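Re: [sulville-clinic] October supply order, who has the list?

Quick one, am between patients. Order has to go to Branda before 5 or we lose the slot and wait another 3 weeks. Kartha site already sent theirs. Skivdale hasnt.

Maysoun Nassar wrote:
> Can we please stop ordering gauze by the case. We have 17 cases in
> the back hall and no room for the wheelchair. Also who approved
> the $900 for label tape??

Not me on the label tape. Agree on gauze, taking it off. Gloves stay, mediums only, the larges keep coming back. If you want anything else for the evening clinic tell me by lunch, item number please, not "the blue ones".
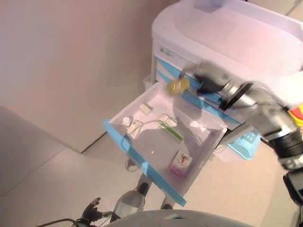 Cart, top drawer open.

Other thing, carts. Please write up what you take, the sheet is on the clipboard by the sink. Last month's numbers made no sense and I ended up gusesing half of it.

Parking: the side lot is closed for paving, use the street. Permits still good.

Maysoun, can you call Skivdale? They don't answer my emails. Ask for the front desk, not the pharmacy line.

Thx, more tonight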